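중고 컴퓨터를 다시 쓰기로 한 이유와 그 뒤의 기록

작년 11월에 쓰던 노트북이 느려져서 새로 살지 말지 한참 고민했다. 결국 새로 사지 않고 중고 데스크톱을 하나 들였는데, 그 과정을 적어 두면 나중에 또 같은 고민을 할 때 도움이 될 것 같아 정리한다. 글이 조금 길다.

내가 컴퓨터로 하는 일은 대단하지 않다. 번역 원고를 쓰고, 용어집을 관리하고, 가끔 화상 회의를 한다. 게임은 하지 않고 영상 편집도 하지 않는다. 문제는 용어집 파일이었다. 몇 년 동안 쌓인 파일을 한꺼번에 열어 두면 노트북이 버벅였고, 거기에 브라우저 탭까지 여러 개 띄우면 글자 하나 치는 데도 시간이 걸렸다. 번역은 생각이 끊기면 손해라서 이게 꽤 스트레스였다.

처음에는 당연히 새 노트북을 알아봤다. 마음에 드는 모델은 비쌌고, 가격이 맞는 모델은 메모리를 나중에 늘릴 수 없었다. 지금 쓰는 노트북도 메모리를 늘릴 수 없어서 이렇게 된 것이라 같은 물건을 또 사는 기분이 들었다. 그래서 며칠 장바구니에 넣었다 뺐다만 반복했다.

생각을 바꾼 건 Isabelle Desjardins 씨와 메일을 주고받으면서였다. 프랑스어 원고 일로 알게 된 분인데, 본인은 십 년 가까이 중고 데스크톱만 쓴다고 했다. 집에서만 일하는데 왜 들고 다니는 컴퓨터를 쓰느냐고 되물었고, 나는 답을 못 했다. 돌이켜 보니 그해에 노트북을 들고 밖에서 일한 날이 사흘도 안 됐다. 카페에서는 집중이 안 돼서 늘 종이 교정지만 들고 나갔다.

그래서 기준을 다시 세웠다. 책상 위에 놓고 쓸 것, 메모리와 저장장치를 내가 직접 바꿀 수 있을 것, 조용할 것. 디자인은 보지 않기로 했다. 어차피 책상 밑에 넣을 물건이다.

구입은 Turcotte라는 중고 사무기기 매장에서 했다. 사무실에서 쓰던 기계를 모아 손본 뒤 파는 곳이다. 인터넷 개인 거래가 더 싸긴 한데, 고장 났을 때 가져갈 곳이 있다는 점이 나한테는 중요했다. 창고 같은 매장이라 겨울에는 춥고, 진열대에 가격표가 안 붙은 물건이 많아서 하나하나 물어봐야 했다. 나는 그런 걸 잘 못 물어보는 편이라 두 번째 갔을 때에야 본체를 골랐다.

본체를 집에 가져와서 바로 메모리를 추가했다. 직접 해 본 건 처음이었다. 순서는 전원선을 뽑고, 옆판을 열고, 슬롯 양쪽 고정 장치를 벌리고, 메모리를 홈에 맞춰 눌러 넣는 것이 전부다. 설명은 한 줄인데 실제로는 생각보다 힘을 줘야 한다. 나는 부러질까 봐 살살 눌렀다가 제대로 안 들어가서 전원을 켜도 화면이 안 나왔다. 다시 빼서 딸깍 소리가 날 때까지 눌렀더니 정상으로 켜졌다. 처음 하는 사람이라면 홈 위치부터 확인하는 게 좋다. 방향이 반대면 아무리 눌러도 안 들어간다.
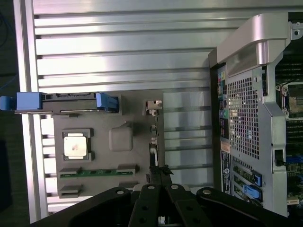
회색 메인보드 모형. 왼쪽 아래 초록색이 메모리 모양 부품이다.

저장장치도 바꿨다. 원래 달려 있던 하드디스크는 부팅이 느리고 소리가 컸다. SSD로 바꾸고 나니 소리가 거의 사라졌다. 밤에 일하는 시간이 많은 나에게는 속도보다 이쪽이 더 반가웠다. 원래 있던 하드디스크는 버리지 않고 백업용으로 쓰고 있다. 중고라서 언제 고장 날지 모르니 이것만 믿지는 않고, 끝난 원고는 외장 드라이브에도 한 벌 더 넣어 둔다.

자료 옮기기가 의외로 오래 걸렸다. 용어집 파일을 세어 보니 236개였다. 그중에 내용이 겹치는 것이 많았다. 같은 고객사 용어집이 날짜만 다르게 여러 벌 있었고, 어느 것이 최신인지 나도 헷갈렸다. 며칠에 걸쳐 하나씩 열어 보고 합쳐서 115개로 줄였다. 컴퓨터를 바꾼 것보다 이 정리가 작업 속도에는 더 도움이 된 것 같기도 하다. 파일 이름 규칙도 새로 정했다. 고객사, 언어, 연도 순서로 쓴다. '최종', '진짜최종' 같은 말은 이제 파일 이름에 넣지 않는다.

프로그램은 그대로 쓰는 것도 있고 바꾼 것도 있다. 용어 검색은 계속 Editcombe로 한다. 화면이 예쁘지는 않지만 손에 익었다. 일정 관리는 Clevero로 옮겨 봤는데 알림이 너무 많이 와서 절반은 꺼 두었다. 마감 알림만 남겨 놓으니 쓸 만하다. 예전에 쓰던 메모 프로그램은 옮기는 방법이 복잡해서 필요한 메모만 텍스트 파일로 복사하고 나머지는 지웠다. 지운 뒤에 아쉬웠던 메모는 아직 하나도 없다.

불편한 점도 적어 둔다. 우선 자리를 차지한다. 본체를 책상 밑에 두니 다리를 뻗을 때마다 발에 닿아서 왼쪽 구석으로 밀었는데, 그러고 나니 이번에는 모니터 선이 짧았다. 긴 선을 새로 샀다. 스피커와 웹캠도 따로 필요했다. 노트북에는 다 들어 있던 것들이라 처음 예산에 넣지 않았다. 데스크톱으로 바꿀 생각이 있으면 주변기기 값도 같이 계산하는 것이 맞다. 먼지도 문제다. 바닥에 바로 두면 금방 쌓여서 지금은 낮은 받침대 위에 올려 두었다.

정전 대비도 생각해야 한다. 노트북은 배터리가 있어서 전기가 나가도 괜찮았는데 데스크톱은 바로 꺼진다. 올봄에 건물 점검 때문에 갑자기 전기가 나가서 저장하지 않은 원고를 한 단락 날렸다. 한 단락이라 다행이었지만 다시 쓰려니 처음 쓴 문장이 생각나지 않았다. 그 뒤로 자동 저장 간격을 3분으로 줄였다.

지난달에는 Volodymyr Semeniuk 씨와 같이 Laltirine 안내서 번역을 마쳤다. 원고가 405쪽이었고 용어도 많았다. 둘이 용어집을 나눠 보면서 작업했는데 예전 노트북이었으면 중간에 여러 번 껐다 켰을 것이다. 이번에는 그런 일 없이 끝냈다. 화상 회의를 하면서 원고를 같이 열어 놓아도 괜찮았다. 다만 내 마이크 소리가 작다는 말을 계속 들어서 마이크는 바꿀 생각이다.

노트북은 팔지 않고 서랍에 두었다. 글만 쓰는 용도로는 아직 쓸 수 있고, 데스크톱을 수리 맡길 일이 생기면 필요하다. 한 달에 한 번은 꺼내서 충전하고 업데이트를 해 준다.

다음에는 용어집 파일을 합치면서 만든 표 양식을 올리겠다. 메일로 물어본 분이 있어서 개인 정보만 빼고 정리하는 중이다.

06/07/2024 작성
분류: 일과 도구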